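Review: Skaken 2 grasp planning software

Reviewed for the Sullomthorpe equipment pool by Tharushi Fakir

Skaken 2 is a grasp planner for bin picking. It takes a depth image, proposes gripper poses, ranks them and passes the chosen pose to the arm controller. The Sullomthorpe workshop has used it since October in place of the Kratochvíl planner, which remains available to groups that prefer it.

Installation was completed in one morning. The settings file is plain text and well commented, although the section on camera calibration refers to a menu that the present version no longer has. Asanka Selvanayagam wrote the link to our Drokidik motion library and reports that the interface is tidy, with sensible error messages.

Over the trial period the software was asked for 1,724 picks from mixed bins. Of these, 1,028 succeeded at the first attempt. Planning time averaged 597 milliseconds — acceptable for our purposes, but slower than the older planner on bins holding a single kind of part.

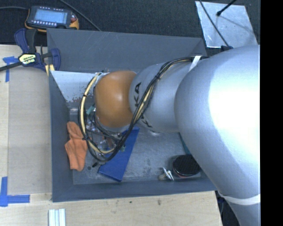 Ranking is the strongest part of the package. Rigid objects with a clear outline are dealt with well, and the planner keeps a sensible distance from the bin walls. Mixed contents ask more of it. A crumpled orange cloth lying close to small clear pieces, for instance, calls for two quite different grasps within a short reach, and Skaken 2 tends to treat such neighbours as one object. The segmentation threshold can be lowered by hand, at the cost of more false proposals. Cable clearance must also be entered as a fixed volume around the wrist; a loop that hangs loosely in front of the joint is not modelled.

The licence covers two workstations. Support replies were courteous and usually arrived by the next working day. The planner is recommended for general use in the workshop, with the older package kept for single-part bins.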